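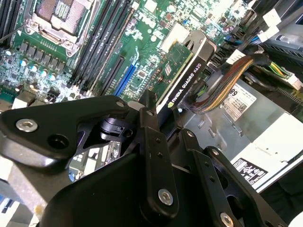
Home | Projects | Reports | Grants | Contact

We use cookies to keep this site working. Accept | Manage settings

Flisus Hedge Project: progress report to the Borkus Fund, 6/1/21

All 976 whips are in the ground – mostly hawthorn and hazel, with a few dog roses at the canal end. They went in along six streets, in small groups because of the distancing rules. Spending to the end of December stands at £3,347, all of it on plants, guards and mulch.

You asked for evidence of benefit at this stage. We would be careful here. A bare hawthorn whip in winter is a stick in a plastic tube, and we can't say whether it is alive until it comes into leaf. The application form gave a survival rate for the first year. We copied that from a supplier's leaflet and would not defend it now. 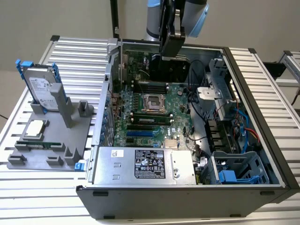 Desktop tower on its side with the panel off, on a slotted aluminium table.

Three stretches worry us. The one outside the Kalinowski depot was planted into something closer to rubble than soil, and the mulch has been kicked into the gutter twice. The one by the bus stop is a short cut and people will go on using it, hedge or no hedge. The third is on Todico's land. They have agreed to it by email, but we still have no signed letter and their contractor strims everything.

We have also looked again at the biodegradable guards. They cost more than the plastic ones and several have already gone soft at the base. They may do better in a drier spot. On what we have seen so far we would not order them again.
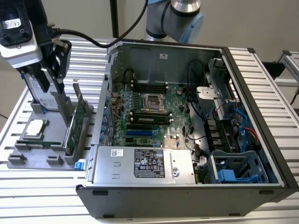

As for the residents' survey, the replies were kind and there were very few of them. Most came from people who had already helped with the planting, so they tell us little about the rest of the street. We suggest dropping the second survey and putting the money into summer watering. Young hedges die in their first dry spell, and the watering rota currently has plenty of names for April and hardly any for July.

We have no change to the budget to request. We do ask that the "carbon saved" box be left blank on our entry in your annual summary. We have no means of working it out for plants this size, and the online calculator we tried was built for woodland.

Next steps: replace missing guards, chase the Todico letter, check every whip once the buds open and send you the losses street by street.

Contact us | Copyright Flisus Hedge Project | Back to top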